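Town Ends Its Clothing Collection With One Black Knit Too Many

April 1, 2019

DRULTSKA – The spring clothing drive wrapped up at the old Fedel furniture showroom with 1,372 garments sorted, folded and boxed, and a lively disagreement over what counts as folded.

The drive is run by the Broleck Exchange, a secondhand shop on the north side that has been taking in Drultska's regrettable purchases for years. Residents had 2 weeks to drop off anything clean and wearable. The shop had hoped for 4,000 pieces, a target set in September, when everybody is generous and spring is a long way off.

Folding was done on the beds the showroom left behind. Tables were considered, but the beds were already there and already made up, and a mattress is easier on the back than a card table if you pick one of the right height. Most people ended up on the one with the heart-print comforter, which has padding to spare and doesn't let a shirt slide around.

T-shirts went quickly. Jeans went quickly too, apart from a pair donated with the belt still in it and, in the pocket, a parking ticket from another county. The trouble began with the knits. 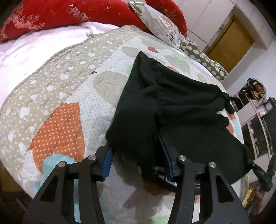

A black knit on the heart-print comforter, one end over the side of the bed.

Knits have no corners to speak of. They stretch when lifted and slump when put down, and a black one hides its own seams, so that you can be well into folding it before you find out you have been holding a sleeve. Two methods were in use by the second afternoon. The first, printed on the shop's instruction sheet, calls for laying the garment face down, bringing both sides to the middle and turning the bottom up to the collar. The second calls for rolling it and hoping.

Rollers pointed out that they were faster. Folders pointed out that the rolled pile had come undone on the way to the Giannakopoulos van, which lends its services to the drive every year and has a rear door that needs to be closed twice. Both sides agreed that hangers would have settled the matter and that there were no hangers. 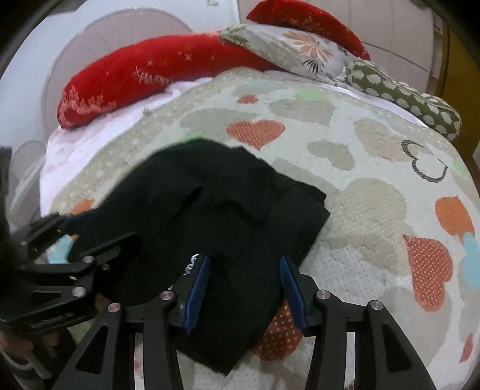 The instruction sheet will be rewritten before the next drive. A draft posted at the shop counter gives knits a section of their own, longer than the one on coats, and asks that sweaters be spread out flat on the whole bed before anyone makes a decision about them. It also asks donors to check their pockets.

Boxes are labeled by size and go on sale at the Broleck Exchange once the back room has been cleared of last year's boxes. Anything black and knitted will be priced at 2 dollars, folded or otherwise. The parking ticket can be claimed at the counter.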